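Do Countertop Dish Racks Drain as Well as the Box Says?
Project report, Household Products unit, Cellville

Our group tested the Koval two-level dish rack, which the package says leaves a full load "dry in 70 minutes." I doubted that from the start. The package doesn't say what a full load is, or what kind of dishes were used.

We loaded the rack with 37 pieces from the school kitchen and ran the test 4 times.
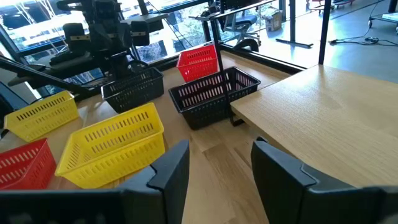
The fastest run took 126 minutes. Plates did fine. Mugs were the problem, because water sits in the ring on the bottom and stays there until someone tips it out. One of us argued that this is the mug's fault. Maybe, but people who buy a dish rack own mugs.

We also tried the Bullach rack, which costs more and makes no claim about time. It was a little quicker, but we only ran it once, on a Saturday with the windows open, so I wouldn't put much weight on that.
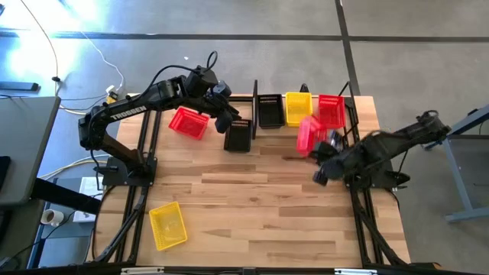 The drip tray is supposed to send water to the sink. On a level counter most of it stayed put. We had to raise the back edge with a folded towel, and the instructions never mention doing this.

Weak points in our work: we judged "dry" by wiping with a paper towel, and we didn't measure humidity. A group in Ciltport used a kitchen scale, and I think their method was better. I still don't believe the 70 minutes.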